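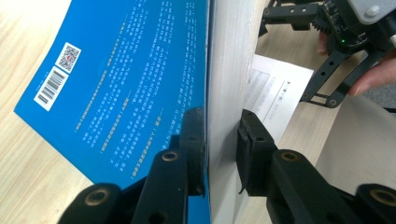 Speaker notes, evening talk on natural perfume and tinctures
01/11/2019

Good evening. Thank you for staying after the coffee. My name is Diarmuid Tully on the program, but please call me Diarmuid. I speak slowly because English is my third language, so raise your hand if a word is not clear.

(Pass the first three strips now. Do not say what they are.)

I want to talk about tinctures. Most people who make perfume at home begin with essential oils, because the oils are easy to buy. I also began like this. My first perfume had 20 materials in it and it smelled like a pharmacy. My teacher at Tutarside smelled it, put the bottle down and asked me which material I loved. I could not answer her.

A tincture is a simple thing. You put a plant, a resin or a seed in strong alcohol and you wait. The alcohol takes the smell, also some color, and sometimes things you do not want, like sugar or wax. Then you filter. If the smell is weak, you put fresh material in the same alcohol and wait again. This is called recharging. With vanilla I recharge two times. With dried iris root I have recharged five times and I am still not satisfied.

(Strip one: vanilla. Strip two: benzoin. Strip three: toasted barley. Ask who guessed the barley.)

The barley is from my perfume Gurkum. I made it for my grandmother's village, where the bread oven was shared by all the houses. For the toast note I tried a ready-made base first, and it was very strong and a little bit like burned plastic to my nose. So I toasted barley in a dry pan and made a tincture. It is soft and it does not last long on the skin, one hour if you are lucky. I keep it there with labdanum and a small amount of cedar.

Now the numbers. I work by weight, always. For a dry resin I use 20 grams in 100 grams of alcohol. For flowers there is no fixed ratio, I fill the jar and cover them. Please write on the jar the date, the plant and the weight. I have a shelf at home with four jars that say only "good one."

(Water. Check the time. If late, skip the filter story and go to Triantafyllou.)

The filter story. In April I made a big batch of benzoin tincture, 1000 grams, and I used a coffee filter of poor quality. The paper opened at the bottom. I had to pour everything through again, and my kitchen floor was sticky for a week. Use two papers.

Triantafyllou is my rose perfume. The name is a Greek family name and it has the word for rose inside it. Here I did not use a tincture for the main smell. I tried with petals from the market and I got something like wet tea. Rose needs a good absolute or a good distilled oil, and you must pay for it. What I do tincture is the pink pepper, and this gives a dry, bright opening before the rose comes.

(Pass strip four. Wait. Let them smell for one full minute.)

Some of you asked by email about Brellex. Yes, I still sell it, and no, I did not change the formula. The new batch smells greener because the galbanum is from another harvest. Natural materials move from year to year. I have learned to smell every delivery next to the old one and adjust a little.

A word about safety. Strong alcohol burns very easily, so keep it far from the stove. Test on a small place on the arm, and do not give it to a friend before you know the limits for each material.

(Questions. If they ask about animal tinctures: I do not use them, I can explain ambrette seed. If they ask about price: sample set is at the table by the door, cash or card.)

(Collect the strips before they leave.)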